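Vandcombe Public Library System
1/ Beginning in October, the Vandcombe Public Library System will no longer charge daily fines on overdue books, magazines, and audiobooks. The change applies at all 6 branches. This thread explains what is changing and what cardholders need to do.

2/ Existing overdue fines will be cleared from every account. Cardholders do not need to call, visit, or fill out a form. Accounts will be updated overnight, and the new balance will show in the Pluso app by 9 a.m. the next morning.

3/ A review of our records found 3892 cards blocked for unpaid fines alone. Of these, 287 belong to children under 12. A blocked card cannot be used to borrow books, reserve a study room, or sign in to a public computer.

4/ "A family that owes us a few dollars should still feel free to walk through the door," said Library Director Zinhle Shabalala. "We would like those readers back, and we would like the books back too."

5/ Due dates remain in place. Most items may be kept for three weeks and will renew on their own twice, unless another reader has placed a hold. Reminders are sent by text or email three days before the due date.

6/ An item that is six weeks overdue will be marked as lost, and the replacement cost will be added to the account. If the item is returned in good condition, that charge is removed in full. Charges for lost or damaged items already on an account are not affected by this change.

7/ Items may be returned at any branch, no matter where they were borrowed. Outdoor book drops are open at all hours. Please do not place museum passes or musical instruments in the book drops. Those items must be handed to staff at the desk.

8/ Small items such as puzzles, seed packets, and craft kits may also be handed in at the desk. Please check that all pieces are inside the bag before returning a kit.

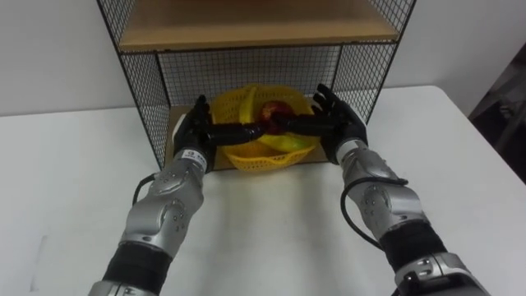 Mesh shelf unit with a yellow basket.

9/ Items borrowed from other library systems through interlibrary loan are still subject to the rules of the lending library. Any fee set by that library will be passed on to the borrower at cost.

10/ Fines made up less than one percent of our operating budget last year. No branch hours, staff positions, or programs will be reduced as a result of this decision.

11/ Branch managers will hold a question hour at the Herkeo Street branch at 6 p.m. on the first evening of the new policy. Chalerm Meesuk, Head of Circulation, will attend. Seating is limited to 100. Thai and Spanish interpreters will be present.

12/ Teachers with classroom cards will receive a separate letter. Classroom loans will move from four weeks to six, and the limit on the number of titles per card will stay the same.

13/ The full policy is posted at every service desk and under "Borrowing" on our website. Questions about a specific account should be sent by direct message or asked in person. Please do not post your card number in the replies.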